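Categoría: Datos abiertos > Textil y consumo > Fichas de conjunto

Nirden-Tallas: ficha del conjunto de datos

Versión de abril. Mantiene: Girish Ahuja. Sustituye al README anterior, que prometía más de lo que había dentro.

Qué contiene

Nirden-Tallas recoge 2166 anuncios de ropa de segunda mano publicados en español, con la talla que declara el vendedor, la descripción libre y, cuando existe, una medida en centímetros. La idea de partida era comprobar si la talla escrita en un anuncio sirve para predecir las medidas de la prenda. Adelanto mi opinión: sirve poco, y desconfío de cualquiera que presente un modelo entrenado con esto como «recomendador de talla».

El conjunto viene en un único archivo CSV separado por punto y coma, codificado en UTF-8. Los decimales llevan coma. Ya sé que es incómodo, pero los anuncios venían así y cada conversión automática que probamos rompía algo distinto.

Columnas

id — identificador interno, sin relación con el anuncio original.
tipo — camiseta, polo, camisa, pantalón, vestido u otro.
talla_decl — la talla tal como la escribió el vendedor. Hay «M», «M/L», «M pero talla pequeño» y un «M de antes».
ancho_cm — ancho de axila a axila, si consta.
largo_cm — largo desde el hombro, si consta.
texto — descripción libre, sin nombres, teléfonos ni direcciones.
origen — Drillov o Msimang, según el portal del que procede la fila.

Procedencia

Las filas de Drillov se recogieron a mano. Las de Msimang llegaron en una exportación que nos cedió el propio portal, ya filtrada, y nunca conseguimos que nos explicaran con qué criterio. Quien quiera comparar los dos orígenes debería tenerlo presente antes de publicar una gráfica bonita. Yo hice una, con su recta y su intervalo de confianza, y la retiré.

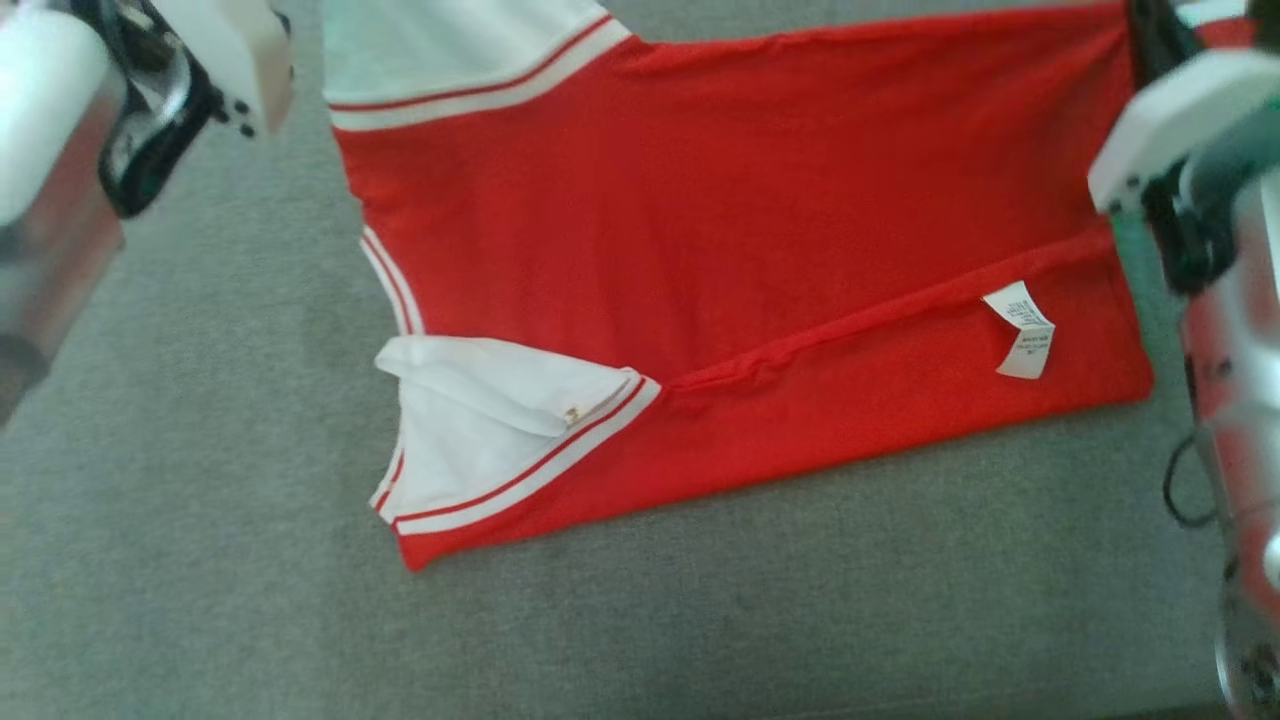

Las medidas son el punto más débil. Solo 255 anuncios traen ancho y largo a la vez, y en casi ninguno se dice cómo se tomaron. La guía de anotación pide prenda extendida sobre una superficie plana, sin estirar y sin planchar con la mano. Suena preciso hasta que se intenta. Una camiseta roja de manga corta como la de la foto, abierta sobre moqueta gris, conserva pliegues suaves por todo el tejido, y cada pliegue le resta algo a la cinta. Según dónde decida uno que acaba la arruga y empieza la prenda sale una cifra u otra, y la guía no resuelve el caso. Tampoco aclara si el ribete cuenta como parte del largo.

Acuerdo entre anotadores

Repetimos la anotación de tipo en 300 filas con dos personas que no hablaron entre sí. Discreparon en 134. Casi todo el desacuerdo está entre «polo» y «camiseta», porque los vendedores usan las dos palabras para lo mismo y los anotadores solo leían el texto. Se podría fundir las dos clases y el porcentaje mejoraría mucho. No lo hemos hecho: quien lo necesite puede hacerlo en una línea, y así al menos queda constancia de lo mal que se entiende la gente hablando de ropa.

Usos razonables

Estudiar cómo se escribe sobre tallas en español. Practicar limpieza de texto con material sucio de verdad. Dar clase, quizá.

Usos que desaconsejo

Estimar medidas corporales. Comparar marcas, que además están borradas del texto. Calcular devoluciones evitadas, ahorro de emisiones o cualquier otra cifra que quede bien en una memoria anual. Drudalik, el validador que acompaña al conjunto, comprueba que el archivo esté bien formado y nada más — un «OK» suyo no dice nada sobre si los datos son ciertos.

Problemas conocidos

En talla_decl hay tallas infantiles mezcladas con tallas de adulto. «12» puede ser una edad o una talla de pantalón.
Algunas filas tienen ancho y largo intercambiados. Corregí las evidentes y dejé las dudosas.
Los anuncios duplicados con texto ligeramente cambiado siguen ahí.
La columna tipo no distingue manga corta de manga larga. Se discutió y se dejó para otra versión.

Cambios

Abril: se elimina la columna «estado». Todos los vendedores decían que la prenda estaba como nueva.

Licencia y avisos

Se puede reutilizar citando la fuente y la versión. Los errores, por la página de incidencias del repositorio, con el id de la fila.

7 comentarios · Compartido 19 veces

Contacto | Aviso legal | © Nirden | Volver arriba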